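Questions about sorting household odds and ends
Last updated 5 Jul 2025

Skesen is a drop-off and sorting service for the small things that collect in kitchen drawers, under sinks and at the bottom of toolboxes. You bring or send us a mixed box, we sort it, and you get back what you want to keep, grouped so that you can find it again. The questions on this page are the ones we are asked most often. If yours isn't covered, use the form on the contact page.

What do you mean by odds and ends?

Small household objects that don't have a set place, or that had one once and lost it. Typical boxes hold baking cutters, tape measures, cleaning brushes, pegs, bag clips, batteries, spare keys, bottle stoppers, curtain hooks, string, candle stubs and single screws. If it fits in a drawer, it is probably suitable.

We don't sort clothes, books, paperwork or toys in large sets. A few loose playing cards or a stray building brick in a box are fine and will go into a bag marked "other".

How much can I send?

One standard box per booking. The standard box holds up to 8 kg and we post it to you flat. You can use your own box if it is no bigger than ours, but please tape the bottom seam twice. Boxes that give way in transit are the most common cause of missing items.

If you have more than one box, make a separate booking for each and put the booking numbers on the outside. We keep boxes apart the whole way through, so a lid in one box will not be matched to a pot in another unless you ask us to in the notes.

Do I need to sort anything before I pack?

No. Mixed is fine. We do ask you to do a few things first:

Take out anything sharp that has no cover. Kitchen scissors can be closed with a rubber band. Loose blades must not be sent.
Empty anything that holds liquid, including glue, oil and washing-up liquid.
Shake crumbs and flour out of baking things.
Let scrubbing brushes and sponges dry for a day or two.
Put very small items, such as pins and picture hooks, in a closed bag or jar.

What must not go in the box?

Medicines, matches, lighters, gas canisters, aerosols, paint, bleach, food and anything alive. Please also keep back jewellery, cash and bank cards. If we find any of these we stop work on the box and get in touch. Food and cleaning liquids are disposed of and are not returned.

What happens when my box arrives?

It is booked in, weighed and emptied into a metal bin with open sloping sides. The bins are shallow enough that most things can be seen without digging. Items are taken out one at a time and put into groups, and each group goes into its own bag with a label.

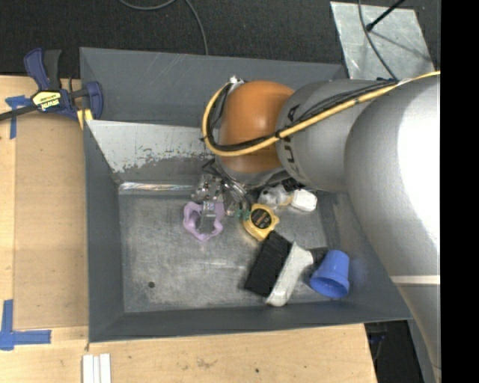

Small and thin items are the slow part. A cutter that lies flat against the bottom of a bin is harder to pick up than something with some height to it, and soft or crumpled packaging tends to hide whatever is underneath. We turn over all loose wrapping before it is thrown away.

The last stage is a check against your notes. If you have told us to look out for a particular object, we look for it again at this point and write down whether it was there.

What groups do you use?

Most people choose the standard groups:

Baking and cooking
Cleaning
Measuring and mending
Fixings and hardware
Stationery
Electrical
Other

You can ask for your own groups when you book, up to a limit of 12. Short, plain names work best. "Things for the shed" is hard for us to apply, as we don't know your shed. "Garden" or "outdoor tools" is easier.

Where do you put things that belong in two groups?

By what they are mainly for. A tape measure goes in measuring and mending even if you keep it in the kitchen. A vegetable brush goes with cooking if we can tell that is what it is, and a general scrub brush goes with cleaning. Old toothbrushes always go with cleaning.

If you use something in an unusual way, put it in the notes. We have customers who use bulldog clips to close flour bags and want them with the baking things, and this is no trouble as long as we know.

My cookie cutters never stay together. Can you keep sets as sets?

Yes, if we can see that they are a set. Cutters that nest inside each other are easy, and so are cutters in the same colour and finish. Where a set is incomplete we still bag it together and write "part set" on the label.

For keeping them together at home, we suggest a flat tin or a lidded box instead of a bag. Plastic cutters can bend out of shape if they are stored under something heavy, and thin metal ones do the same. Threading them on a ribbon works for open shapes, though it makes them awkward to dry.

Should baking things and cleaning things be kept in the same drawer?

We would keep them apart. Bristles hold on to dirt and to whatever cleaning product was last used. A cutter that has shared a drawer with a brush needs washing before it goes near dough. If space is short, put the brushes in a jar or a pot by the sink, bristles up, so that air can get to them.

Do you clean the items?

We wipe off loose dust and crumbs. We don't wash anything or use a dishwasher, and you should wash anything that touches food when you get it back.

Brushes are not cleaned at all. To do it yourself, soak the bristles in hot soapy water for ten minutes, rinse, tap out the water and leave the brush on its side. Don't leave a wooden-backed brush standing in water.

Is it worth keeping an old tape measure?

Check the hook at the end first. It is meant to move slightly, but it should not be bent or hanging by one rivet. Then pull the tape out about as far as your arm will reach and see whether the numbers are readable and the lock holds. If the tape creeps back with the lock on, it is of little use for anything except rough guesses.

We bag worn tapes with the good ones and leave the decision to you. The same goes for blunt pencils, stiff glue brushes and so on.

What do you do with packaging and rubbish?

Empty wrappers, torn bags and broken bits with no obvious owner go into a bag of their own, marked "to throw away?". It comes back to you with everything else unless you tick the box that lets us dispose of it. We started doing it this way in May, after requests from customers who wanted to look through it first. Clear plastic is recycled where the material allows.

How are things returned?

In the Remeck tray system or in plain bags. Remeck trays are shallow, stack in pairs and fit most kitchen drawers that are at least 330 mm wide. Measure the inside of the drawer, as the front is usually wider. The Moletti divider can be added to a tray and moved along to make bigger or smaller spaces. Plain bags are included in the basic price and have a white panel you can write on.

Will the trays fit a Pelkonen drawer unit?

The deep drawers, yes. The top drawer of the narrow Pelkonen unit is too low for a tray with the divider in, although the tray alone will go in. If you are unsure, send us the width, depth and inside height and we'll tell you.

How long does it take?

Most boxes are returned within 13 working days of reaching us. Boxes with a lot of very small hardware can take longer. You'll get one message when the box arrives and another when it leaves.

Can you look for something I've lost?

Put it in the notes with the colour and rough size. "Small green clip" is more useful than "the clip for the blender". A picture helps if you have one. We can only look in the box you've sent, so check down the back of the drawer before you pack.

What if something is missing or damaged?

Tell us within two weeks of the return date. Keep the bags and labels until you have been through everything, including the bag marked "other", where many missing items are found. If something was damaged with us, we'll replace it or pay for a similar one. We can't cover wear that was already there.

How do I stop the drawer filling up again?

Leave some of it empty. A drawer that is full on the first day has no room for the next roll of tape, and the new things end up on top of the old. Keep one tray for things you haven't decided about and go through it when it is full.

Can I cancel?

Yes, at no charge, until the box reaches us. After that we can stop the work and send the box back unsorted, and you would pay for the return postage only.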